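Robot Learning Laboratory
Course handout, Unit 3: Gathering Demonstrations
Instructor: Sheila Lockwood

3.1 Purpose of the unit

Students in this unit gather the examples from which the placement policy will be trained in January. An example, in the sense used here, is one complete demonstration: an operator guides the arm from its rest position, grasps an object, carries it to a target and lets go, while the joint positions, gripper state and camera views are recorded together. The policy sees nothing else. Whatever the operators do as a group, including their habits and hesitations, becomes the behavior the policy tries to copy.

The reading for this unit is the Gratholm chapter on imitation, sections 1 through 4. Section 5 is optional.

3.2 Variation in the workspace

A set of demonstrations recorded on a bare table with one object in one position will produce a policy that works on that table, with that object, in that position. Operators are therefore asked to change the surroundings between demonstrations. Small items may be moved, exchanged or left close to the target, provided that the gripper can still reach it safely. The background of the room is not to be screened off.

Objects with a reflective finish deserve particular attention. Their appearance changes with the lighting and with the angle of the wrist, and a policy trained mainly on matte objects tends to misjudge their edges. Each group should include metal objects in its set from the first session onward.
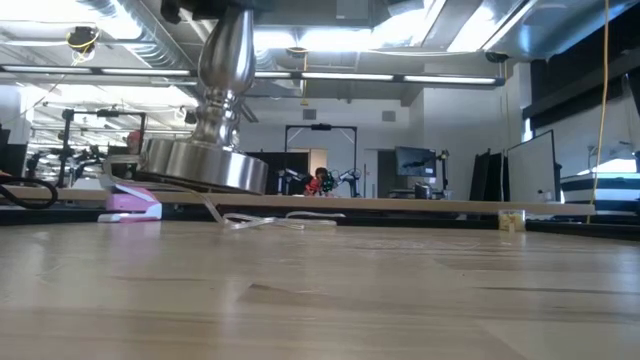 Figure 3.1. Metal object with a broad disc base, held by the gripper above a wooden board. A stapler and clear tubing share the tabletop.

For tall objects with a wide base, the operator should bring the base level before the final descent and lower it at a steady rate. Tilting the object to find the surface by touch is a common habit among new operators. It is difficult for the policy to reproduce and should be avoided.

3.3 Recording procedure

Start the recorder before the arm leaves its rest position. Enter the task name and operator code in the Ruvach log. Carry out the demonstration at a normal pace, without stopping to talk. Release the object, withdraw the gripper fully, and only then stop the recorder.

Demonstrations with a failed grasp are kept if the operator recovers and completes the task – these are useful and should be marked "recovered" in the log. Demonstrations that are abandoned are marked "incomplete" and do not count toward the group total. No recording is to be deleted at the bench.

3.4 Required number and review

Each group submits 300 demonstrations. Last year's Sallham group submitted 286 and was asked to record the remainder before training could begin. After review, 211 of their first submission were accepted without correction. Most of the others had missing log entries or a recorder stopped too early.

The log and recordings are due on 24th October. Groups should check a sample of their own recordings at the end of every session, using the playback tool described in the Huenchumán notes. Questions about bench time should be sent to the instructor in writing.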